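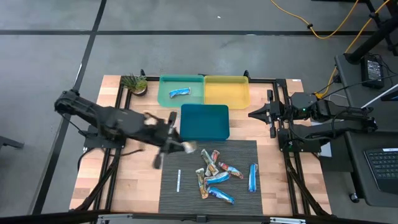

Why do people sort snack bars into separate bins when they all end up eaten anyway?
Sorting shortens the search. A person who wants the blue wrapper can reach for it without digging through the rest, and whoever does the shopping can see which kind is running low.

Snack bar sorting is the household and office practice of dividing individually wrapped bars among open containers, usually by flavor, brand or how much anyone likes them. It is a minor branch of pantry keeping, with more opinions attached than its size would suggest.

Equipment

The usual setup is a flat surface, a mat and a set of small open bins. Ribbed mats are favored because slick wrappers slide less on them. Bins come in colors so that each can stand for a category, an arrangement that holds until someone in a hurry comes by. See-through plastic lets the last bar be spotted from the side, which is how it disappears. A potted plant is optional and sorts nothing.
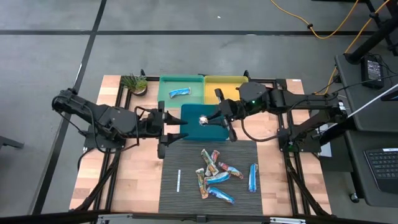

Sorting bins on a butcher-block table, with wrapped bars waiting on a ribbed mat.

Methods

In the pile method, all bars are tipped out and placed one by one. In the Vultholm method, named for the town whose break rooms adopted it, one flavor is cleared completely before the next is touched. Followers of each consider the other slow. The Bustis pantry guide allows both and recommends 6 bins at most, after which people begin reading labels again.

Disputes

The chief disagreement concerns bars that fit two categories, such as chocolate with nuts. The Alaoui bakery in Tultum, which packs 2,000 bars every August, gives these a bin of their own marked "other." By the end of the month it is generally the fullest.

See also: Drawer dividers; Lunch packing; Trail mix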